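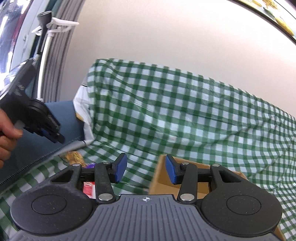
4. Putting out your sand temperature logger

Right, you've charged the Golob, you've paired it with your phone, and now it's time to get it into the beach. I've buried 21 of these on the shore at Prastia and made most of the mistakes already, so please borrow from my bad luck. Do all of this in daylight and well before the first turtles come up — a person digging with a head torch is the last thing a nesting female wants to meet.

4.1 Before you leave the house

1. Open the Fliltatix app and check the logger's clock against your phone. If it's out by more than a minute, tap Sync and wait for two green blinks.
2. Set the reading interval to 30 minutes. You can go shorter, but the memory fills up sooner than you'd like (it holds 1,340 readings, so that's nearly four weeks at this setting).
3. Write the logger's number on the lid AND on the cord tag. Pencil lasts longer than marker, oddly enough.
4. Wipe the seal with a dry cloth and screw the lid down until it stops. Hand-tight only!

Note: If the lid won't sit flat, there's sand in the thread. Rinse it in fresh water and let it dry overnight.

4.2 Burying it

1. Pick a spot above the high tide line, at least two metres from any marked nest.
2. Dig straight down to 50 cm. I use a bulb planter for the top half and my hand for the rest.
3. Lower the logger in with the sensor end facing down and the cord running up the side of the hole.
4. Put the damp sand back first, then the dry. It makes a real difference to the first day's readings.
5. Leave 10 cm of cord under the surface, never on top, where a hatchling could get tangled in it. 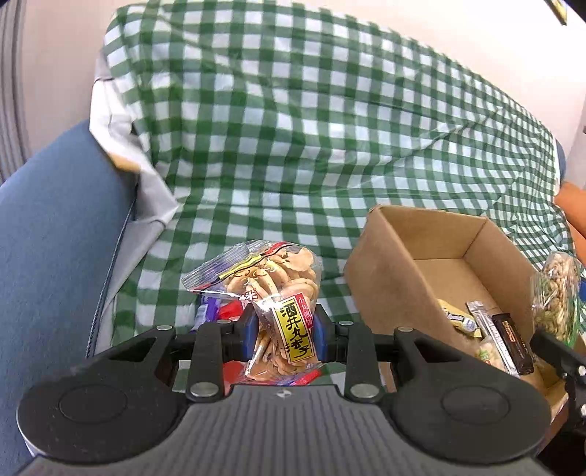
6. Take a GPS fix, then measure to two fixed points as well. Sang-wook Han taught me this after we spent a whole January morning looking for number 73, which the app swore was under our feet.

CAUTION: Never dig inside a marked nest area, even if your logger has ended up there after a storm. Leave it be and ring your local permit holder.

4.3 Collecting your readings

Go back before the memory is full. Dig gently from the side, following the cord, and rinse the logger before you open it. The file comes off over the Faltton cable (the short grey one in the box), and a full download takes a couple of minutes. If it stops partway, unplug it, count to ten and start again — the readings stay on the logger until you choose Erase.

Error 740 means the battery is too low to send. Charge it for an hour and have another go.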